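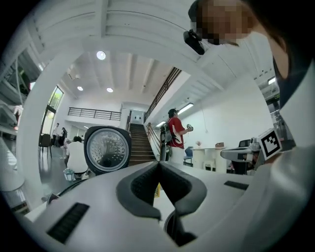
Živko Petkov
Kitchen set-up and care guides, Trindholm

Section 7 – Inner lid: taking off, washing, putting back

Read this before first use. Also before you call us about drips, because nine times out of ten it's the inner lid.

The inner lid is the round metal disc with the small holes in it and a dark knob in the middle. On cookers of this type it sits on the underside of the main lid. Yours may look a bit different around the rim, the steps are the same.

Before you start

Cooker off, plug out of the wall. Lid open. If you've just cooked, leave it open until the metal is cool all the way through – the disc holds heat longer than the bowl does.

Have ready: dish soap, a soft sponge, an old soft toothbrush, a dry towel. No steel wool. No scouring powder.

CAUTION: Steam comes out fast when you open a lid after cooking. Open it from the side, face back, sleeves out of the way.

Taking the inner lid off

1. Hold the main lid steady with one hand. Don't let it swing, the hinge won't thank you.

2. Other hand on the knob. Pull straight toward you. Firm, not a yank.

3. If it doesn't come, wiggle left and right a little and try again. Dried starch glues it on. Still stuck? Lay a warm damp cloth over the disc, wait a few minutes, go again.

4. Tip the disc over the sink. There's often a spoonful of water sitting behind it.

NOTE: Never pry with a knife or a spoon handle. You'll bend the edge and then it never seats right again. Bent discs aren't covered.

Washing

5. Rinse both sides under warm water first. Gets the loose starch off before it turns to paste.

6. Soap and sponge, both faces, then around the rim. Go gently at the rim, dried rice likes to hide where plastic meets metal.

7. Toothbrush for the holes. Work in circles, from the knob out. Hold it up to a light when your done – every hole should show clear. Any that don't, brush again from the back.

8. Rinse well. Soap left in the holes will get into the next pot of rice and you will taste it.

9. Stand it on edge to dry, or towel it off. Don't lay it flat on the counter, water stays under it.

Dishwasher: no. The disc would probably live, the rim may warp.

While it's off

Wipe the underside of the main lid with a damp cloth. Check the steam vent too, push out anything that's in there. Don't run the main lid under the tap, ever.

Putting it back

10. Check which way it faces. Knob toward you, toward the bowl. Backwards it will almost fit, and people leave it like that for months.

11. Line up the center hole at the back with the post on the main lid. Hold it by the rim on both sides so you can see what you're doing.

12. Press on the knob with your thumb until you feel it seat. Run a finger around the rim. Should be even all the way, no gap.

13. Close the main lid. It should latch with a light push. If you have to lean on it, stop, open up, go back to step 11.

CAUTION: Don't cook without the inner lid in. Starchy water goes up into the vent and out over the counter.

First use only

Wash the inner lid as above, then run the cooker once with 2 cups of plain water on the normal setting. Pour the water out, let everything cool, wipe down. A slight smell on this first run is OK. Second run, no smell – if there is one, give it another wash.

How often

Wash after every use. Yes, even for one cup of rice. If you cook mixed rice or anything with soy sauce or stock, do it the same evening, becuase the smell sets in overnight.

Quick fixes

Drips down the front: inner lid not seated, or rim dirty. Steps 10 to 12.

Rice bubbling over: blocked holes, or too much water. Step 7 first.

White film on the metal: minerals from the water. Soak the disc in warm water with a splash of white vinegar, half an hour, rinse.

Sour smell: disc was put back wet. Wash, dry fully, leave the lid open a while.

Rattles when closed: knob end loose or disc bent. Look at it edge-on. Bent means replace.

Replacement discs – ask Hefin Kneath on the parts desk, extension 208. Have the model number from the base of the cooker handy. Measure across the old disc as well, rim included.

Bowl and measuring cup are in Section 8.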